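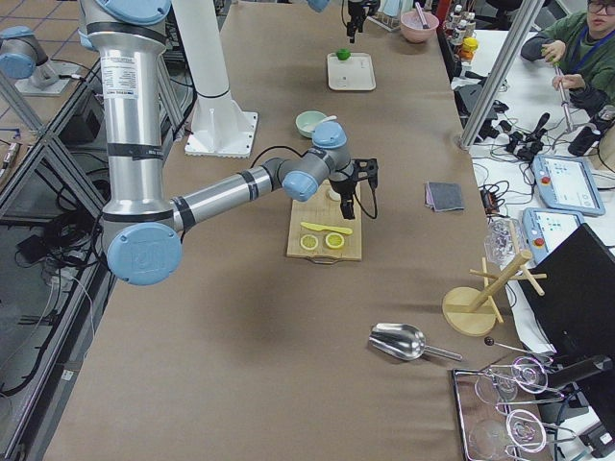 The two-arm bench, with the cutting board under one gripper and the teach pendants on the side table.

Nosipho Baloyi plans equipment spending at Brusten, and her budget for the second bench closes in July. The arms take up most of it. "Everyone asks about the arms," she says. "I get caught out by the fingers, the cables and the mounting plates."

She sets aside 200 hours of fitting and testing per bench. Sipho Venter, who wrote the specification, wanted 312. They settled on the lower figure after Jilum agreed to supply the frame pre-drilled.
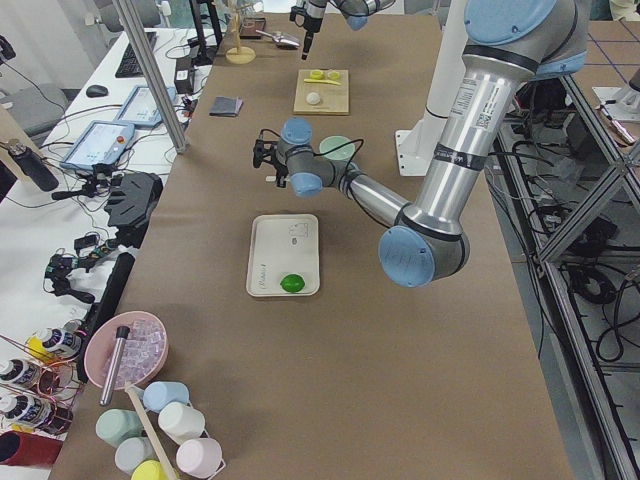
Gripper over the papered table, tray and lime below.

Spare gripper fingers are ordered with the arm, at a lead time of around 90 days. "Order them later and the bench stands idle," Baloyi says. Kraft paper, bowls and mugs come out of consumables. A second pendant stays on the capital list.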